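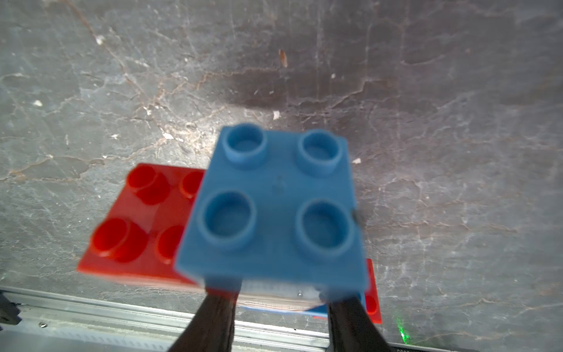 Storo Toy Bench Review: Somewhere to Sit, Somewhere to Hide the Bricks

By Glenys Ellwood
December 26, 2018

My living room is now a building site with a tree in it. My grandson is two and was given, by relatives who live at a safe distance, a great many large plastic bricks. The big kind are supposed to be the kind ones. They don't vanish into the carpet the way the small ones do, so when you step on one in the dark you have only yourself to blame.

I ordered the Storo bench at the beginning of the month in anticipation. It is a lidded box on short legs with a cushion on top, sold in white, gray and a green called Meadow that I chose and have come to terms with. It cost me $200, a fair amount for a box. Wainwright make one that does much the same job for less, and I will get to that, because I owned one until its lid came off.

Getting it into the house

The carton was delivered to the porch by a man who did not ring the bell. It is heavy. I would call it a two-person lift if the second person is under 60 and has slept. My neighbor Binta Effiong helped me walk it through the hall corner by corner, and we took a little paint off the door frame that I have not mentioned to my husband. He doesn't read reviews.

Putting it together

The leaflet says 40 minutes. I suspect it was timed on somebody who builds these benches for a living and had already had lunch. It took us most of an afternoon, although part of that was coffee and part of it was fitting the back panel with the raw side facing out, then taking it off again. The drawings don't tell you which side is which. Look for the row of little holes and keep it at the bottom.

All the screws are the same size, and I could have kissed whoever decided on that. Anyone who has built a Timar bookcase will know the other way of doing things, where there are four lengths of screw that differ by the width of a fingernail and the one you need is already deep inside the wrong hole. Storo also put a proper screwdriver in the box, with a handle, instead of one of those bent bits of metal that take the skin off your knuckles.

Two complaints. The felt pads for the feet are stuck on with something like the glue on the back of a stamp, and two of ours had wandered off by the next morning. And the cushion ties are too short to make a bow. You can make a knot, and then you have a knot.

The lid

Let us talk about the lid, since it's what you are paying for. A toy box lid has one important duty, to come down slowly. The Wainwright lid came down like a guillotine from the first day and then, in January of its second year, it came down and kept going. The Storo has a sprung arm on each side. You can let go of it anywhere and it sinks shut over seven seconds with a faint sigh, like a butler.

I tested it with a baguette before I let a child near it, and the baguette was unharmed. I then tested it with my own hand, feeling that I ought to. There is a gap along the front edge so that fingers have somewhere to go when it is closed. My grandson's response to all this engineering was to open the lid and let it close for most of an evening. The bricks sat on the rug, ignored, while he played with the hinge.

It does have one bad habit. If the cushion has slid forward, the lid stops short of the back and stands there at a slant, waiting for somebody to notice. Velcro would have fixed it. I have used Velcro, and it has been fine.
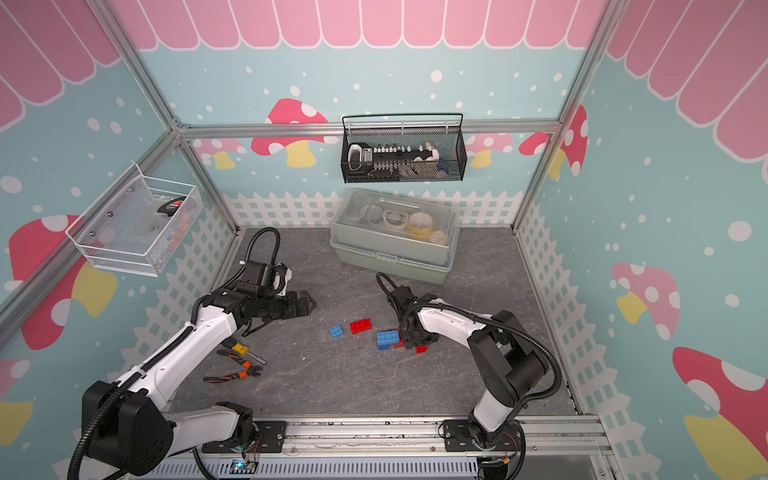
As for what it holds, the Storo website is full of cubic measurements that mean nothing to me, so I will put it my own way. It takes all the big bricks, the wooden train and its bridges, a stuffed walrus, and the coat I was looking for. It is one deep space with no divider, so whatever your child wants will be at the bottom under the walrus. Storo will sell you a divider separately. I looked at the price and decided that digging builds character.

The inside is finished properly, with no rough edges to catch a sleeve, and it wipes clean. I know it wipes clean because of a tangerine.

Sitting on it

The label says the bench will carry two adults. Two adults have now sat on it, one of them my brother-in-law after Christmas dinner, and there was no creak. The seat is low. It's the right height for pulling on boots and the wrong height for anyone with my knees to get up from with dignity. The cushion is on the thin side and I've put a folded blanket under it, so a purist would say I am reviewing the blanket.

The cushion cover comes off and goes in the washing machine. Getting it back on is like dressing a toddler who has gone stiff in protest, so perhaps the designers were trying to stay with the theme.

Looks

It looks like furniture. You could have a visitor in and offer them a seat, and they would have no idea there was a train wreck underneath them. The Meadow paint is a shade brighter than it seemed online, and my daughter says it looks like a dentist's waiting room. She has taken my old Brandunitz ottoman home with her for nothing, so I don't think she gets a vote.

The paint has held up well so far. There is one small dent at the front, about where a toddler's arm would reach if the toddler had a wooden engine in his hand. It doesn't show much from the sofa.

Would I buy it again?

Yes, although I would wait for a sale, and I'd get the gray. If you have no small children coming through the house, the Wainwright is cheaper and you can learn to be careful with it. If you do have them, spend the extra on the slow lid. The leaflet claims the hinge has been opened and closed 1,000 times in testing, and we must be nearly there ourselves. I will come back and add a note if it gives out, or if I find the other felt pad.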